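Flatville floor, workshop notebook
October, entry 44, started 14:10

Changeover to handheld gripper pairs is finished on this side of the hall. Operators used to sit at the Østergaard console and jog the arm; they now do the task themselves, on foot, and the arm gets the recordings later. Console hours are down, knee and wrist complaints are up.

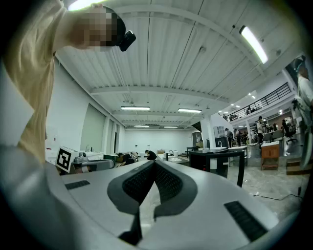
Fig. 1. Gripper fingers and pad faces, main hall behind.

Running total is 1637 episodes, 1246 kept. Most rejects are tag dropouts when the wrists roll inward. Asked Poltadham for a wider tag bracket. No reply.
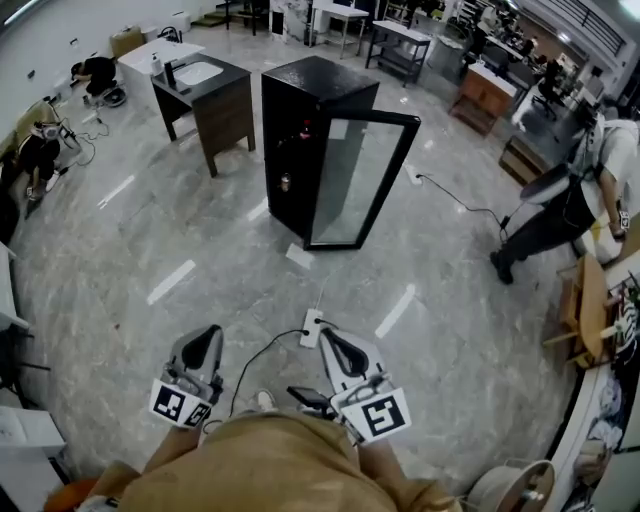

Fig. 2. Both grippers up, cabinet door open. Tape strips on floor.

Job titles have not caught up. The roster still says "cell operator" for people who spend the shift crouching and reaching. Plolbridge rotates every 18 minutes; we should copy that before adding more low pickups.
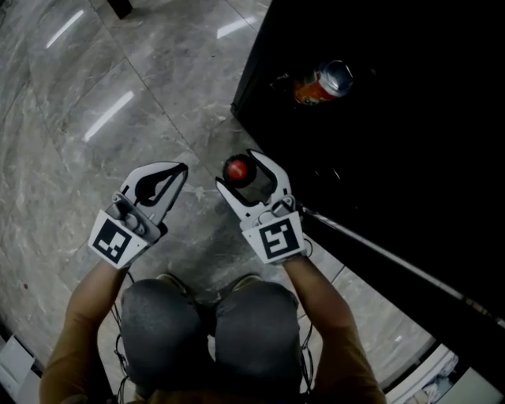 Floor-level grasps are slow. Approach angle depends on how far the operator can squat, so two people give two different data sets. Try a low stool tomorrow. Cable routing past the knees also needs a clip.

Open: bracket, stool, roster wording.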